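**Laundry-folding cell gets a new upkeep routine**

March 2018 – Skenent says its two-armed folding cell now needs far less looking after than it did when it was installed in December. The people who look after it are waiting to see.

The new routine was drawn up by Toshiko Hirano, who runs maintenance at the site. Each shift starts with a check of the bolts that hold the arm bases to the aluminum rail. The cables come next. They run from the grippers back along the arms to the base, and they have to be left enough slack to follow the elbows. Skenent puts the whole job at seven minutes. Katsuhiko Fukuda, a technician on the late shift, said he has yet to do it in that time.

The company also claims the cell can go up to 60 hours between gripper adjustments. That figure comes from its own trial of 156 shirts, and Skenent did not say how many were folded badly or had to be done over.

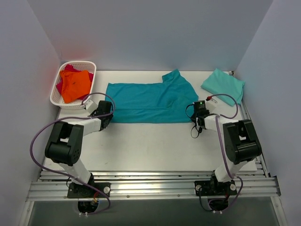 Fukuda's main complaint is the rail. If one base is taken off for repair, he said, both arms have to be taught their positions again, and the manual gives that step five lines. Skenent replied that a longer version is being written – it gave no date.

Hirano is keeping a paper log of every stop in the meantime, with the cause and the name of whoever fixed it. She plans to set it beside the company's numbers before the service contract comes up for renewal.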